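Clikano Workshop, Prilach site
Portable tools and bench area – monthly check with comments
Checked: July, morning round, before the benches got busy
Next one due: same again next month, sooner if anything on the action list slips

Marks used: OK / ATTN (wants doing, can stay in use) / OUT (taken off the bench, tagged) / N/A

1. BENCHES AND FLOOR

1.1 Walkways clear – OK
Pallet by the rear door has gone at last.

1.2 Bench tops clear enough to work on – ATTN
Window bench fine. Long bench covered in offcuts and half a dozen mugs. Mugs aren't a hazard till they're full of screws and someone drinks out of one. Cleared while I was there, expect it'll be back.

1.3 Bench frames steady, bolts tight – OK
Nipped up the leg nearest the sink. Rocked a bit, doesn't now.

1.4 Trailing leads – ATTN
Extension lead across the gap between the benches again. Same as last month. Wants a socket on that side, quote from Serkum is still sat in the tray unsigned.

1.5 Lighting – OK
Good in daylight. One tube flickering over the racking, starter ordered.

1.6 Floor surface – OK
Mat edge curling by the drill, taped down. Tape is not a fix, see list at the end.

2. MAINS TOOLS

2.1 Plugs and flexes, no cuts or tape repairs – OUT (jigsaw)
Outer sheath split where it goes into the handle, inner cores showing. Tagged and in the red crate. Please do not take things out of the red crate.

2.2 Test labels in date – ATTN
Most fine. Heat gun label has gone brown and can't be read, so treated as not tested. Re-test with the next batch.

2.3 Guards fitted and returning freely – OK
Circular saw guard sticky, cleaned out, springs back properly now. Check it again next month anyway.

2.4 Pillar drill – OK
Guard in place, stop button works, chuck key on its chain. Belt cover screw missing, replaced from the tub.

2.5 Bench grinder – ATTN
Tool rest gap too wide on the left wheel. Isolated, adjusted, switched back on. Goggles hung beside it are scratched to bits, new pair needed.

3. CORDLESS TOOLS

General comment first. These get picked up more than anything else in the building and looked at least. Small ones especially – they live in pockets and drawers and never get on the sheet. From now on every cordless tool gets a line, however small.

What to look at:
Casing – cracks, gaps along the seams, burn marks
Grip – no peeling or stickiness, not greasy
Switch – springs back, doesnt stick on
Bit holder – holds the bit, no wobble
Charging port or battery contacts – clean, not bent
Rating label – there and readable

3.1 Small screwdrivers, label readable – OK
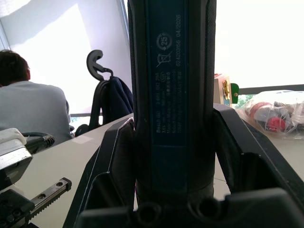
Item 3.1. Bosch GO, 3.6V. Voltage and maker's name readable on the label, crossed-out bin symbol too.

Label matters for two reasons. We match the charger to the voltage on it, and when a tool is scrapped the crossed-out bin means it does NOT go in the skip or the kitchen bin. Goes in the electricals cage. If a label has worn off write the details on the sheet while you can still make them out, part number included.

3.2 Small screwdrivers, casing and grip – OK
All handled, none given to the red crate this time. Wipe them down when you put them back please, there was something like jam on one of the drawer fronts.

3.3 Bits – ATTN
Cross-head bits badly rounded. A worn bit slips out and goes into your other hand, which is how we got the July entry in the accident book. Whole tub sorted, worn ones binned, new set from Kuster on order. Hold the work in a vice or clamp, not in your palm.

3.4 Drill drivers – OUT (one only)
Chuck won't hold below 5 mm. Tagged. Rest OK.

3.5 Direction switch in middle position when put away – ATTN
Nearly all left in forward. Easy habit to get into, costs nothing.

4. CHARGING SHELF

4.1 Shelf clear of dust, rags, paper – ATTN
Found a rag draped over a charger. Removed. Nothing on that shelf but chargers and the things being charged!

4.2 Right charger with right tool – OK
Chargers now marked with paint pen. Small 3.6V tools at the left hand end, everything else to the right. Do not borrow a phone plug from the office because its nearer.

4.3 Nothing left on overnight – ATTN
Two green lights on when I unlocked. Timer plug fitted, set to go off with the heating.

4.4 Swollen, hot or smelly batteries – none found – OK
If you find one: unplug at the wall if safe, don't poke it, tell whoever's on the desk. Metal bucket with sand is outside the side door.

4.5 Smoke alarm above shelf – OK
Pressed, works, very loud.

5. STORAGE AND RACKING

5.1 Load notices on racking – OK
200 kg per shelf, notice is back up after the painting.

5.2 Heavy items low down – ATTN
Toolbox on the top shelf again. Moved to the bottom one.

5.3 Sharp tools covered – ATTN
Chisels OK, in their roll. Knife blades loose in the pen pot. Moved to the blade tin. Tin is nearly full, needs emptying properly.

5.4 Solvents locked away – OK
Cabinet locked, key on the hook in the office. Lid missing off the white spirit, decanted and relabeled.

5.5 Gap in front of the fuse board – OK
700 mm marked on the floor in yellow and for once nothing standing in it.

6. PPE AND FIRST AID

6.1 Safety glasses – ATTN
Enough pairs, too many scratched. Order more with the grinder goggles.

6.2 Ear defenders – OK
Foam going on the old red ones, bin them when the next order comes.

6.3 First aid box – ATTN
Plasters low, eyewash in date but only just. Topped up plasters from the office box, so now office box wants topping up.

6.4 Extinguisher – OK
Pin in, needle in the green, bracket tight. Engineer's tag in date.

ACTIONS CARRIED FORWARD

Jigsaw – new flex or scrap. Decide this month
Drill driver, chuck – repair quote from Kuster
Socket between benches – sign Serkum quote (second month running)
Floor mat – replace, don't re-tape
Heat gun – re-test
Glasses and goggles – order
Blade tin – empty
Eyewash – reorder
Portable heater, the 2000 W one – not seen on this round, was in the store last time. Needs finding and checking before the cold weather

Late add: while filing this, the key for the solvent cabinet was in the cabinet door. Back on the hook. 5.4 changed to ATTN.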